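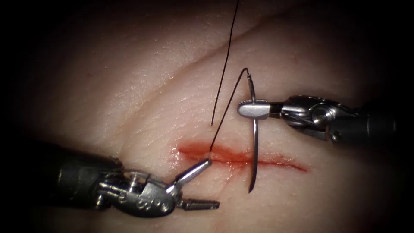
Closing the Cut: What I Learned About Suturing on a Practice Pad
Carla Fakhoury
Project report, April 10, 2025

I picked suturing for my project because I sew my own clothes and figured I had a head start. I did not! Cloth lies there and lets you do what you want. A practice pad pushes back, and the needle is curved, so the straight poke I use on a hem just bends the pad up into a little hill.

My supervisor, Larasati Pelupessy, started me in February on simple interrupted stitches. You put in one stitch, tie it, cut it, and move along. I had black thread, a curved needle and a pad with a straight cut in it, and I worked on it for 14 sessions (I skipped one for a dentist appointment and made it up later).

Most of my trouble was with the needle. If you grab it too close to the point you can't get it out the other side, and if you grab it right at the thread end it twists in the jaws. Larasati told me to hold it a bit back from the middle and let the curve do the steering – roll the wrist, don't shove. I wrote "ROLL" on a sticky note and it stayed on my lamp the whole time.

Thread was the other thing. Mine curled up on itself constantly, and I kept catching the loose tail under the next stitch. Georges Awwad, my lab partner, pulls his tail short before he even thinks about the knot, so I copied him and it got a lot better.

I also tied everything too tight at first. The edges of the cut bunched up and rolled inward, and they're supposed to just meet. By the end I had 2 pads I was happy with, and almost all the stitches on the second one were evenly spaced. The first one still wanders a bit toward the right end.

If I did this again I would practice knots on their own before touching a pad, and I would keep every pad from the start. I threw out my early ones and now I have nothing to compare with, so my results section is mostly my notebook. Georges kept his, and they are in the drawer with the spare thread if anyone wants to look.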